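회사 소개 | 로뎀로우(Rodemlow)

글: 아폴리나르 코르테스(Apolinar Cortés), 운영팀
12월
읽는 시간 4분

로뎀로우는 호텔과 병원, 숙박업체에서 쓰는 천 제품을 받아 분류하고, 개고, 포장해서 돌려보내는 회사입니다. 직원은 62명이고 거래처는 100곳입니다. 처음 몇 해 동안은 모든 작업을 손으로 했습니다. 지금은 일부 공정을 로봇 팔과 나누어 하고 있습니다.

자동화를 시작한 이유

천을 펴고 개는 일은 단순해 보이지만 몸에 부담이 큽니다. 한 사람이 한 근무 동안 같은 동작을 800번 넘게 되풀이하는 날도 있었습니다. 손목과 어깨 통증으로 자리를 옮기는 직원이 해마다 나왔고, 새로 온 사람은 일이 손에 익기 전에 그만두는 경우가 많았습니다.

그래서 드리모세티(Drimosetti)라는 이름의 사내 프로젝트를 만들었습니다. 목표는 반복 동작이 가장 많은 구간을 기계에 맡기는 것이었습니다. 인원을 줄이는 계획은 처음부터 넣지 않았고, 이 내용은 직원 대표와 맺은 합의서에 적혀 있습니다.

작업대에서 하는 일

천은 기계가 다루기 어려운 물건입니다. 상자나 병은 모양이 일정하지만 구겨진 천은 놓을 때마다 모양이 다릅니다. 어디를 잡을지, 어느 쪽부터 펼지 매번 새로 정해야 합니다. 저희가 쓰는 그리퍼는 마주 보는 두 손가락의 끝이 뾰족하고, 은색 링크가 양쪽 손가락을 받치는 구조입니다. 어두운 색 작업대 위에 흰 시트를 올리면 주름과 접힌 모서리가 잘 구분됩니다.

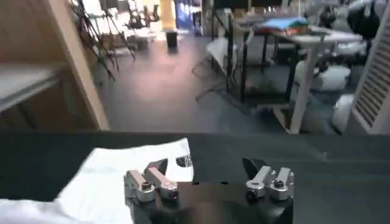

직원의 하루가 달라진 점

분류 담당자는 예전처럼 오전 7시에 출근합니다. 다만 출근해서 먼저 하는 일이 바뀌었습니다. 전에는 바로 작업대에 서서 천을 폈지만, 지금은 그리퍼의 나사와 손가락 끝 상태를 확인하고 전날의 작업 기록을 읽습니다. 로봇이 잡지 못한 물건은 따로 모아 사람이 처리합니다. 얼룩이나 올 풀림을 보는 검사도 계속 사람이 합니다.

교육 시간은 한 사람당 80시간입니다. 전부 근무 시간으로 계산하고 임금도 같습니다. 교육은 아미르호세인 샤리피(Amirhossein Sharifi)가 맡고 있습니다. 샤리피는 포장 라인에서 일하다가 설비 쪽으로 옮긴 사람이라 현장 용어로 설명합니다. 교육을 마친 직원은 로봇을 멈추고, 다시 시작하고, 간단한 부품을 바꿀 수 있습니다.

불편한 점도 있습니다. 기계 속도에 맞추느라 옆 사람과 이야기할 틈이 줄었다는 의견이 나왔고, 화면을 오래 보면 눈이 피로하다는 의견도 있었습니다. 휴식 시간을 나누어 두 번으로 늘렸고, 화면 글자 크기를 키웠습니다. 소음 문제는 아직 해결하지 못했습니다.

작업 방식을 정하는 순서

새 동작을 현장에 들일 때는 담당 직원이 먼저 손으로 시범을 보입니다. 설비팀이 그 동작을 로봇에 옮기고, 같은 직원이 결과를 봅니다. 담당자가 승인하지 않으면 현장에 들이지 않습니다. 수건 개기는 이 과정을 세 번 거쳤고, 이불 커버는 아직 사람이 합니다.

사업장

본사와 시험 작업실은 렘콤(Lemcombe)에 있고, 분류장은 비소츠카(Wysocka)에 있습니다. 비소츠카 분류장은 토요일 오전에 견학할 수 있습니다. 견학을 원하시면 방문하실 인원을 미리 알려 주십시오. 작업장에서는 앞이 막힌 신발을 신어야 합니다.

공유 62 · 댓글 8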